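I got to Yesenia Paucar's place in Gasville with a box of pastries and a head full of questions, and she had me rolling dice before I'd even taken my coat off. She designs tabletop games under the name Lilora, and her newest one, Milgate, is a little push-your-luck game you can finish while the pasta boils (I lost. Twice!).

"People want to talk about the board first," she told me, pouring coffee. "I always start with the dice. If the die is wrong, I don't want to draw a single card."

Milgate began in July with a shoebox of dice she bought from a neighbor who was moving away. She tried metal ones, tiny ones, a set so big her nephew used them as furniture for his action figures. Her favorites had soft corners and a good bright color.

"A sharp corner stops dead," she said. "I like a bit of a roll. You get that second where everybody leans in."
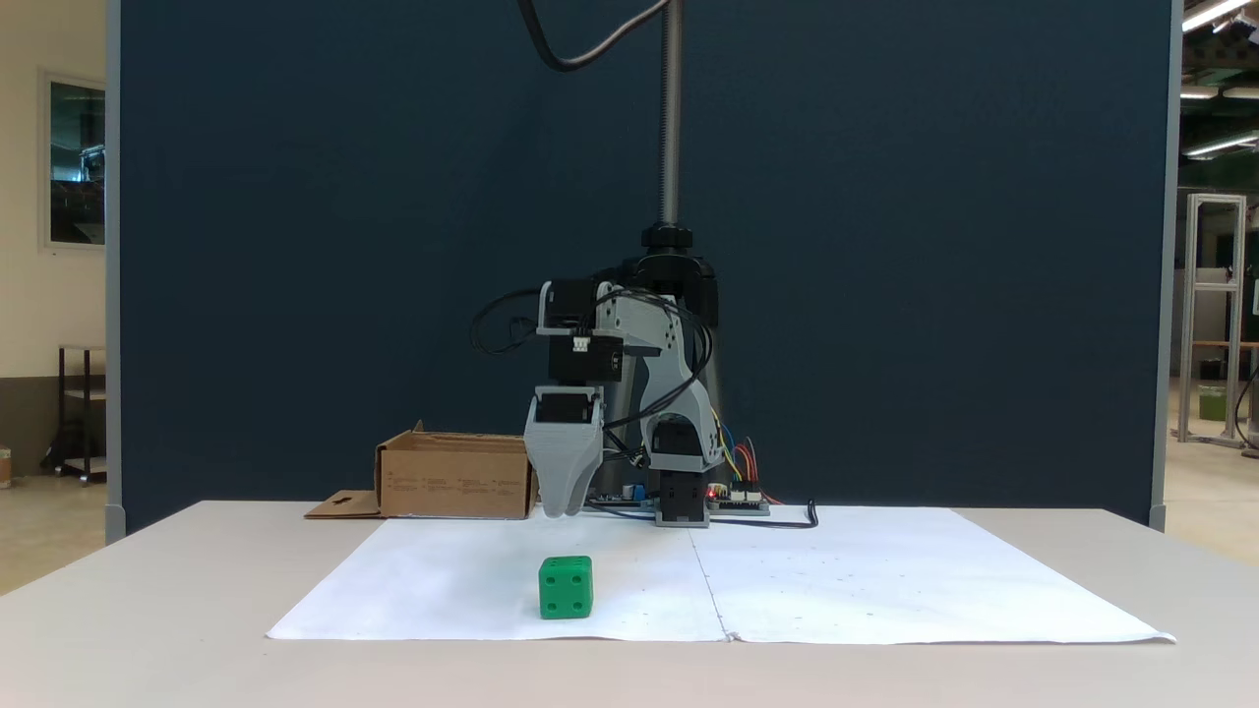 Yesenia is fussy about the surface she tests on, too. Felt is too slow for her and bare wood is too loud, so she went through a long paper phase, with big sheets laid side by side and a die rolled across them all evening. A bright green one like this, rounded edges and all, is easy to find on white paper, and she says that settled the color for her. "I had a navy one I loved," she said, "and I kept reading it wrong under the lamp. Green, I never squint."

The rules took longer. Her first draft ran to 12 pages, and her friends at the Quispe game night handed it back with most of it crossed out. What's left fits on one folded card. There are 72 cards in the deck, and you win by getting home before the gate shuts, though I never made it past the bridge myself.

I asked how many copies she's printing. "999," she said, and laughed. "The printer wanted me to do 3000. I told him, have you seen my hallway?"

I had seen her hallway, and I'd squeezed past the boxes in it. We played one more round before I left, and she let me keep the die, which is sitting next to my keyboard now.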